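Is Drolness worth it for small workbenches?

Tullar Home Forum > Furniture and Surfaces

cirkitz_fan
16 September 2022
Thinking of ordering the Drolness coating for a white tabletop. They claim it resists stains for 10 years. The product has been on sale since February. How does anybody know what it does in year 9? The sample card looked fine, but a sample card always looks fine. I want a plain white top against a gray wall, same as this:
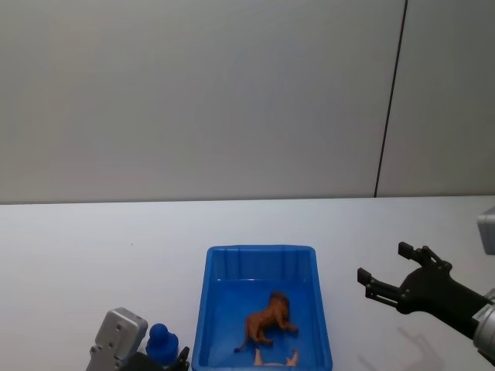 Re: Is Drolness worth it for small workbenches?

Miłosz Wysocka
I put two coats on mine in spring. Coffee wipes off. Marker doesn't, whatever the can says. I wouldn't pay for it again.

plainpine
Marker came off mine with rubbing alcohol. Did you let it cure the full 5 days? Most of the complaints I read are from people who loaded the table up the next morning.

Miłosz Wysocka
I gave it a week. And if you need alcohol, you could have bought ordinary varnish at Chávez for a third of the price.

plainpine
Ordinary varnish yellows. On white you'd notice inside of 3 years.

cirkitz_fan
Some do, some don't. Water-based ones mostly stay clear. I'd like to see one test that wasn't run by the seller. The one on their page had "1643 happy surfaces," and I have no idea what a happy surface is. My top would get toys and plastic bins on it all day, so scuffs worry me more than coffee.

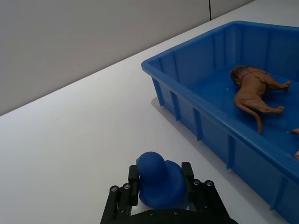

oldgrain
Scuffs are a separate problem from stains. A hard coat can resist coffee and still show every scrape. Ask them for a hardness rating, and if they won't give you one, keep your money. I asked in the spring and got a coupon.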